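Search this diary Go Clear

Diary > Robot stuff > The Prilura trial

Tuesday, June 6, 2023

Day whatever-it-is of having the Prilura two-arm kit on trial, and my back hurts from crouching on tile. I should have bought knee pads before I signed up for this. I had a pair for gardening once and I think they went in the garage sale.

So, for anyone who missed the last entry: Firnstead rents the kit out for $448 a month, with both arms, both grippers, the software, and a person you can call. The person I can call is Benvinda Bastos and she's wonderful, she picks up on the second ring and never sighs at me. I have it until early July and then I either send it back or start talking about buying it, and I've been told not to ask about the purchase price until I'm sitting down.

Today was supposed to be storage unit day. I picked it because it's exactly the kind of chore I'd want help with, and also because I've been putting it off since we moved to Protitdale. It's one of those light things with tubes and connectors and a fabric bin, the kind that weighs nothing and still manages to be annoying for a whole afternoon. You build it upside down and put the legs in. Easy for me. For the arms, whew!

The first hour went to setup. The kit wants you to run a calibration every time you move the base, and I had moved the base, because on Sunday I vacuumed. (I will not be vacuuming again until July.) Calibration is the part I like least. Each arm does a slow stretch, waits, does it again, and if you bump anything in the meantime it stops and gives you a number. Mine was 901. There's no 901 in the booklet. I called Benvinda and she said it means the cable on one side is pulling when the wrist turns, so give it more slack, and I did, and it went through. Put that in the booklet, please! It would take one line.

The cables are still my main complaint, honest and repeated. They hang outside the arms in big loops and I spend half my time watching them and wondering what they'll catch on. Benvinda says there's a sleeve you can order. I say a kit at this price could come with the sleeve.

Then there was the mat question. I tried running it straight on the tile last week and the loose tubes rolled all over the place, so today I had the black mat down and that was so much better. Tubes stay more or less where they're dropped. Recommended, if you're renting one of these and you have hard floors. Any old mat, I'd think, though a dark one makes the white parts easy to see, and I'm pretty sure that goes for the software as much as for me.

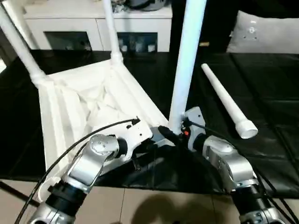
Storage unit, legs up. Left gripper on the bin, right one on a pole.

I've been at the two-handed business all afternoon, and it's the thing I was most curious about when I signed up. Plenty of gadgets can pick up a block. What I wanted to know was whether one side could keep something still while the other side did the fiddly bit, the way you'd hold a jar with one hand and open it with the other. And the answer so far is sort of! The hard shiny tube is the easy part. It has an obvious place to grab and it doesn't change its mind. The cloth is what gets you. It folds wherever it likes and the left gripper either pushes too softly and the whole thing slides, or too firmly and the thing tips. I turned the pressure setting down to 11 from the 50 it ships with, and that was the best I'd had it all week. On 50 it shoved the unit clear off the mat this morning with great confidence.

I wrote down for Benvinda that the pressure slider needs bigger jumps at the top and smaller ones at the bottom. All the useful stuff happens down at the low end and my thumb can't land on the number I want. I ended up typing it in, but you have to dig through two menus to find the box for that.

Things I like, because I've been grumpy: the stop button is huge and right where you'd want it. The motion is smooth and quiet enough that I had the radio on. And when I nudge an arm by hand to show it where I meant, it takes the hint and remembers it for the next try. That last one is worth a lot to me. I showed it where to take hold of a pole one time and it kept that spot for the rest of the day.

Things I'm still not sure about: whether I'd ever be quicker with it than without it. I could put this unit together by myself while the coffee's brewing. I know that's beside the point for now, and Damian Auer (who had the same kit before me and talked me into it) told me the first couple of weeks are all like this and to stop timing myself. He used his for sorting parts in his shop. I don't have parts. I have a spare room and a lot of laundry.

I also tried the Lo app, the one that comes bundled for saving your sessions. It's fine. It's pretty. It logged me out twice and asked me to name my workspace, and the name I typed first was too long, and now my workspace is called "Storag." There must be a way to change it and I'll look tomorrow.

For tomorrow: order the sleeve, ask what else is missing from the booklet, try a cheap clip to pin the cloth back so the left gripper has something firmer to lean on. And move the floor lamp in from the bedroom, the light gets poor on that side of the room after four.

Dinner was eggs. My knees say goodnight.

More from Robot stuff
The box arrives and it's heavier than I am
Calibration, or how I spent my Saturday
Tubes on tile: don't
Questions for Firnstead before the month is up
Damian's tips for new renters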